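The Pink Armchair

Hala Karaki had wanted a pink armchair since she was five, and now she had one!

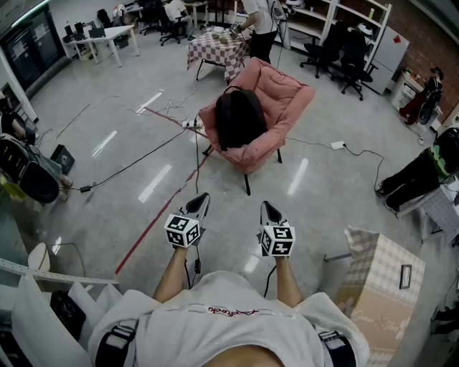
She had spotted it in the window at Kuneck one February evening and talked about it all the way home, until Nour begged her to go back and buy the thing.

"It's so pink," Nour said, delighted, when it came.

"And look at the legs! Black! Like it's wearing boots."

They tried everything near it. The lamp was wrong, the rug was worse, but the little table with the red-and-white checkered cloth - oh, that was perfect, like a picnic had wandered in to say hello. Hala flopped forward over the seat and laughed into the upholstery.

"You'll want to sleep in it," said Nour.

"I'm going to eat in it, too. Where's the bread?"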